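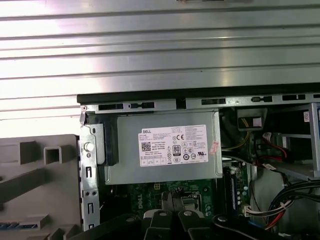

Home | News | Community | Business | Sport | Contact

We use cookies to improve your visit. By continuing to browse you agree to our use of cookies.

Old office computers find new homes in Encombe

12/12/18 – By the news desk

A computer repair workshop in Encombe has passed on 142 refurbished desktop machines to local households and clubs this year.

The Nomari workshop takes in office computers that firms no longer want. Most of the latest batch came from Clamance, the insurance office on Sabbagh Road, which replaced its desktops in November and handed over 59 of them, many made by Dell.

Each computer is opened up and cleaned, and the power supply, memory and fans are checked. Hard drives are wiped or swapped before anything leaves the building. Machines that can't be mended are stripped for parts – power supplies are the item most often reused – and the bare metal cases go for scrap.

Households pay £11 towards the cost of testing. Clubs and schools in the town are not charged.

The workshop is short of monitors and would be glad of keyboards and mice in working order. It can't take printers or older tube screens. Items can be left at the side entrance on weekday mornings until the Christmas break.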